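## 4. Planning the Equipment Budget

### 4.1 What was bought and in which order

The budget for the first year was written before we knew which tasks the arms would do. This was a mistake, and we describe it here because we believe other small laboratories make the same one. The original plan, prepared by Tokarz and Vaněk, had a single large line for "robot arm and hand" and a single small line for "other". In the end the small line gave us most of our trouble.

The arm was ordered first, in March, from Trodimia. The grippers came from Arix as a separate order. We had compared the Arix gripper with a model from Queiroz, which has a longer stroke but needs its own power supply and a second box for control. The Queiroz model was cheaper on the price list. When we added the power supply, the box, the cable set and the mounting plate, it was no longer cheaper, and the delivery time was longer. We did not make this sum until the quotation was already seven days from its end, so the comparison was done in a hurry. We recommend asking every seller for the price of a gripper that is ready to close on an object, with all parts that are needed for this, and to compare only these prices.

For the cameras at the wrist we had no line at all. They were paid from the money for travel.

### 4.2 Objects, furniture and cables

Our tasks are kitchen tasks. The robot handles food and the vessels in which food is kept or cooked, and for this reason a part of the budget must be spent in ordinary shops. The university accepts such purchases only with a paper receipt and a written purpose. During the first months, Kong collected the receipts in an envelope and entered them by hand once a month. Later we moved to a card with a fixed limit, and the limit of 3,719 crowns per month was enough in every month except the first one, when we bought the pots.

Food is a consumable and must be planned as a consumable. In our first plan it was put together with the pots and bowls under "objects", as if a bun could be used for the whole project. Soft food changes its shape after several grasps, and it also changes when it stands in the room. We now plan fresh food for each day of recording and write it in the same table as finger pads, tape and cleaning cloths.

Figure 6 shows the gripper at a work place with two steamed buns in a metal pot, and a laptop on the table on the other side. The linkage, the finger pads and the wiring at the body of the gripper each have a separate line in the revised budget (Table 4). In the first version they were hidden in the price of the hand, and no spare parts were ordered.
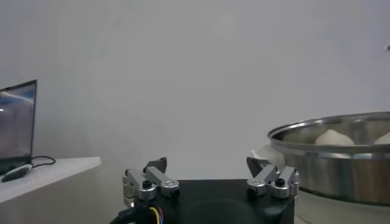
**Figure 6.** Gripper with parallel-link fingers at a kitchen task. The food, the pot, the pads and the wiring are budgeted under different lines.

Finbarr Fahy objected, when he read a draft of this section, that separate lines for pads and wires make the table long and that a reviewer at a funding agency will not read a long table. He would put everything under one line called "wear" and set it as a fixed part of the price of the gripper. We see the advantage of this for the application itself. For the daily work we keep the separate lines, because the parts are ordered from different places and do not arrive together. A pad from Arix takes several weeks. A cable can be made in our own workshop in one afternoon if the connectors are in the drawer, and therefore the connectors are what we must buy in advance.

Baláž proposed a middle way, which we now use. The application contains the one line, and the long table is kept inside the laboratory and is corrected after each order. The sum of the long table has to agree with the one line at the end of each quarter. When it did not agree, the cause was in most cases a shipping fee that was not entered.

### 4.3 Rules for the second year

For the second set-up, which will be installed at our Horkordale site, we decided on the following rules before any quotation was requested:

- The list of tasks is fixed first. The gripper is selected for the largest and the softest object on the list.
- Each gripper is ordered with four spare finger pads and one spare cable set.
- Tables, computers and lamps are ordered together with the arm and not after it.
- Food and cleaning material have a monthly limit, and the money that is not used moves to the next month.
- No price is entered in the table without tax and shipping.

The third rule comes from a delay in the first year. The arm arrived and stayed in its box, as there was no table strong enough to carry it. The ordered table was then too high for the reach that we had planned, and the tasks with deep vessels had to be planned again. A drawing of the work place, even a simple one made on paper with the heights written in, would have shown this before the order.

We do not yet know if four spare pads are the right number. The wear depends very much on the task, and metal rims seem to be harder on the pads than food or cloth. Vaněk keeps a record of each change of pads with the task that was running, and the number for the third year will be taken from this record.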